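Search this site
Go
Print this page | E-mail this page

# Stastau Tower Teardown Set - README

Posted in October by Ilse Tiedemann

## What the set covers

Stastau is a set of labeled stills and part records from desktop computer towers opened for repair or parts recovery. It holds 3285 stills with one part record per still. The towers came through the Haberkorn workshop, where they were opened on the bench and stripped in a fixed order: side panel, cables, cards, drives, power supply, board.

Laptops, all-in-ones and rack units are not included.

## Layout

- `stills/` - JPEG files, split into folders of 1000 (the last folder is short)
- `parts/` - one text file per still, same base name
- `cases/` - one sheet per tower: outer color, drive bays, missing parts
- `flistard.cfg` - label list for the Flistard viewer

## Part labels

Version 7 of the label list is used throughout. Older exports with `hdd` and `ssd` as separate labels must be converted; both are now `drive`.

- `board` - motherboard, including empty sockets
- `cpu` - processor, only when the cooler is off
- `card` - any expansion card, graphics or other
- `psu` - power supply
- `drive` - any drive, mounted or lying free
- `carrier` - tray, bracket or release tab holding a drive
- `cable` - data and power cables, one label per visible run

Cable color goes in the notes field. It is not a reliable guide to cable type - several towers mix old and replacement leads. Use the connector when it can be seen, otherwise write `type unknown`.

## Typical still

Towers are laid on their side with the opening facing up.

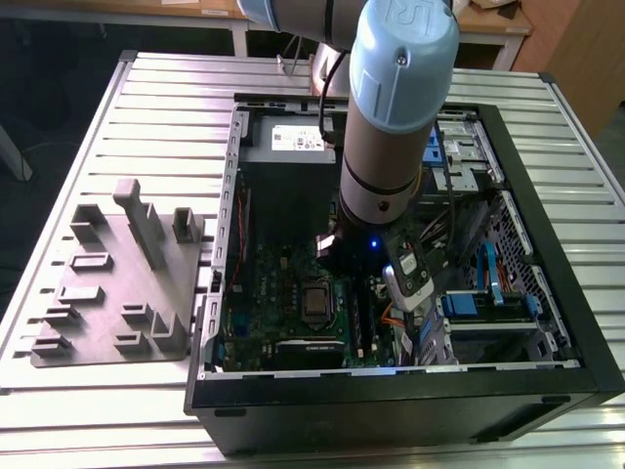 Fig. 1. Open black tower with green board, silver processor in its socket, graphics card, and drives with blue plastic tabs.

## Known problems

Stickers on power supplies and drives are often too small to read. Do not fill in model numbers from memory. Records where a cable hides a memory slot are marked `partial` and should be left out of slot counts.

The Zirkutik import script stops on part files with more than 10 cable lines. Split the file by hand until this is fixed.

Corrections go to Ilse Tiedemann, with the base name of the still in the subject line.

Print this page | E-mail this page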